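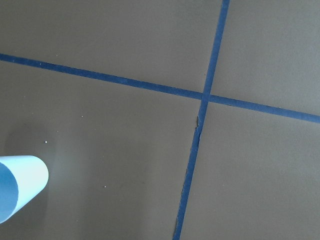

회갈색 상판에 붙인 파란색 구획 테이프. 두 줄이 교차한다.

구획 테이프

구획 테이프는 책상, 작업대, 바닥 등의 평평한 면에 붙여서 구역을 나누거나 위치를 표시하는 접착 테이프이다. 표시 테이프, 라인 테이프라고 부르는 경우도 있다. 면에 직접 선을 그리는 방법과 다르게, 필요가 없어지면 떼어 낼 수 있다. 학교, 공방, 창고, 가정의 공작 책상 등에서 사용된다.

재료

바탕이 되는 재료는 종이, 천, 비닐의 종류가 있다. 종이 테이프는 손으로 쉽게 찢을 수 있고 가격이 낮지만, 마찰에 약하다. 비닐 테이프는 물걸레로 닦을 수 있고 곡선으로 붙이기에도 편하다. 천 테이프는 두껍고 튼튼하나, 오래 붙여 두면 접착제가 면에 남기 쉽다.

색

색은 바탕 면과 구별이 잘 되는 것으로 고른다. 회색이나 갈색 계통의 상판에는 파란색, 흰색, 노란색이 자주 쓰인다. 한 장소에서 여러 색을 쓸 때에는 색마다 의미를 정해 두는 것이 보통이다. 색의 의미에 대하여 모든 곳에 통하는 규칙은 없고, 장소마다 다르다.

붙이는 방법

먼저 면의 먼지와 기름을 닦고 완전히 말린다. 그다음에 자와 연필로 시작점과 끝점을 작게 표시하고, 테이프를 조금씩 풀면서 붙인다. 이때 테이프를 세게 당기면 나중에 줄어들어서 끝이 들릴 수 있다. 마지막으로 마른 천으로 가운데에서 가장자리 쪽으로 눌러 준다.

두 줄을 교차시켜 면을 4개의 구역으로 나누는 방식은 십자 구획이라고 한다. 한 줄을 다른 줄 위에 그대로 겹치는 방법과, 겹치는 부분을 칼로 잘라 높이를 맞추는 방법이 있다. 앞의 방법은 간단하지만 교차점에 작은 턱이 생긴다. 줄은 반드시 상판의 가장자리와 평행할 필요가 없으며, 작업에 따라 비스듬히 붙이기도 한다.

손상과 교체

손상은 대부분 테이프의 가장자리에서 시작된다. 물건이나 소매가 반복해서 스치면 가장자리가 들리고, 들린 부분이 찢어져 윤곽이 거칠게 된다. 손상이 짧으면 그 부분만 잘라 내고 같은 폭의 테이프로 잇는다. 손상이 길면 줄 전체를 새로 붙이는 편이 깨끗하다. 떼어 낼 때에는 낮은 각도로 천천히 당긴다. 남은 접착제는 미지근한 비눗물로 불린 다음 플라스틱 주걱으로 민다.

같이 보기
마스킹 테이프
작업대
접착제 제거
바닥 표시선

최근에 수정된 문서
Oretti 식 선반 정리
코르크 판
재단용 매트

이 사이트는 쿠키를 사용합니다. 계속 이용하시면 쿠키 사용에 동의하는 것으로 봅니다.

Evura 생활용품 백과 | 마지막 수정 2018. 7. 15. | 문의 | 맨 위로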